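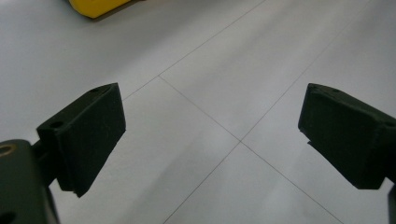 How long does it take to get a sourdough starter going from scratch?

Up to 7 days if the kitchen is warm, and a good bit longer if you're trying it in the middle of winter.

The baker behind Rillo, a small neighbourhood bread shop with a queue out the door most mornings, has answered that one more times than she can remember, and she still lights up when she gets it. "I love it! It means someone's gone home and put flour and water in a jar," she says. "That's the whole beginning of it."

She started in May, in a rented flat with an oven that ran hot on one side. Every loaf came out with a tan. "I turned them halfway through and hoped for the best. My mum ate all the failures, toasted, with far too much butter."

Her favourite flour is a stoneground wholemeal from Ursu, a mill she drives out to herself, and she'll talk about it for as long as you let her — the smell of it, the colour, the way it drinks up water. For beginners she suggests mixing it half and half with plain white baker's flour. "Feed the starter 100 grams of flour and 100 of water, same time every day. Tip some out first or you'll be living with a monster."

And the grey liquid on top? "Hungry, that's all. Stir it in or pour it off. If it's pink or orange or furry, bin it, wash the jar and start over."

The shop does five breads at the moment, and the rye with caraway is the one regulars get cranky about when it sells out (I was one of them the morning I visited). There's a fruit loaf as well, heavy with figs, that she only bakes when the figs are worth it. She won't be talked into a sixth. "I've got one oven and two arms. I'd rather get the rye right."

What she really wants to do next is teach. Her first evening class is nearly full, and everyone goes home with a spoonful of the shop's own starter in a jar. "People think they'll kill it," she says, laughing. "I left mine at the back of the fridge for five weeks once — two feeds and it was climbing out of the jar again."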